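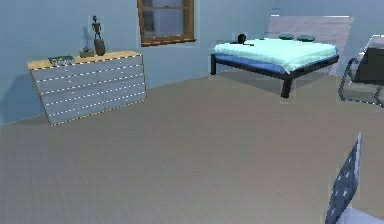
WINGATE, April

To: Kumudini Weerakoon, Uddin Fund
From: Tumelo Rampersad, Baltik Manuals Project
Re: Second progress report

Kumudini,

You asked for fewer adjectives this time and a straight account of where the money went. I'll do the second part.

Scanning. The plan was to scan 2,000 pages of Baltik game manuals by the end of this period, and we have scanned 2,000 pages. I would like to claim this as good management. In fact we hit the target early in the month, noticed that a good many of those pages were the same safety warning about flashing lights in different languages, and had to decide whether a safety warning is a page. Malsha ruled that it is. I agreed with her very quickly.

The pages come from 319 manuals, counting the fold-out maps as part of whatever box they came in. The role-playing games are the slowest by a distance. Baltik's writers believed in lore, and they believed it belonged in the manual, in seven-point type, on brown paper. The racing games, by contrast, give you a page on steering and wish you luck.

Text recognition. This went worse than I predicted in the first report, where I used the word "painless." Please disregard it. The software reads ordinary English well enough and does poorly with anything printed over a picture of a dragon. It has renamed most of the cast of Skanda, including Skanda, who is now "Skunda" in some chapters and "5kanda" in others. Danjuma Usman is correcting these by hand and has asked to be taken off fantasy titles at the next opportunity. There are no other titles left in the queue. I have not told him yet and would be grateful if you didn't either.

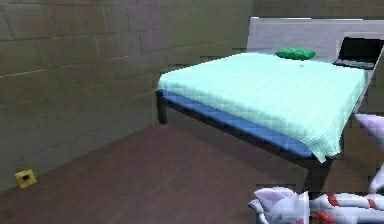 Permissions. Baltik was sold, then split, then sold again in pieces, so the rights to a single manual can sit with several companies, one of which now makes patio heaters. We sent 103 letters. The replies fall into a few kinds: a clear yes, a clear no, a request for a form we had already enclosed, and silence. Silence is well ahead. The patio heater people were lovely. They said yes the same day and asked for a copy of the manual for a submarine game they had no idea they owned.

Where we have a yes, the manual goes up in full. Where we have silence, it goes into the closed reading list, as agreed with you at the start. Where we have a no, we keep the scan, list the title only, and try to be big about it.

The website. It works. Search was supposed to be finished by now and it half is: you can search by title, year and platform, though not yet inside the text, for the dragon-related reasons given earlier. Sunil Sheikh rebuilt the download pages after the first version handed every visitor the manual for the same golf game regardless of what they'd clicked on. We found out from a very polite email. Its author had kept the golf manual and said it was quite good. 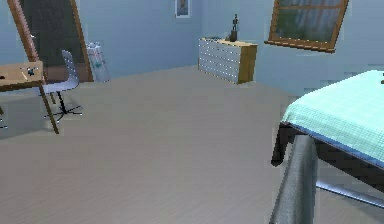

Money. Most of the grant has gone where the budget said it would, on Danjuma's hours and the scanner lease. The exception is $2,000 set aside for travel. Only a little of it was spent, on one train trip to collect boxes from a former Baltik tester, who met us at the station and wouldn't hear of us coming any farther. I would like to move what's left into text correction. If your rules don't allow it, tell me and I'll find somewhere to travel to, though I can't promise it will be useful.

The scanner itself had one repair, covered by the lease. It had eaten a registration card. The card survived. It offers entry in a prize drawing, and Malsha would like it noted that we did not mail it in.
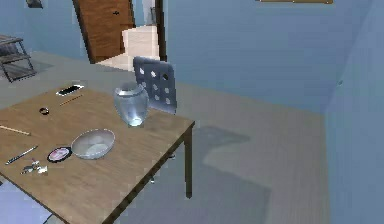
What's late. The copy-protection wheels. These are the cardboard discs you turned to find the password before a game would start, and they don't scan flat in any way that helps a reader. Sunil has a version that turns on screen. It turns the wrong way. He says it's a small fix, and I have put it down for the next period on the understanding that his small fixes have historically been medium.

The volume of interviews with the old manual writers is also behind. Two have agreed to talk. A third says he will talk only about the font, and I think we should let him.

Next period. Full-text search for everything except the fantasy games, then the fantasy games. A second round of letters to the silent. The wheels. A short guide for anyone who wants to send us a box, which should cut down on people sending us the games themselves, still in the machine.

I need your answer on the travel money before I can book Danjuma's next block of hours. Sunday evening is a good time to call if it's easier to say no out loud.

Tumelo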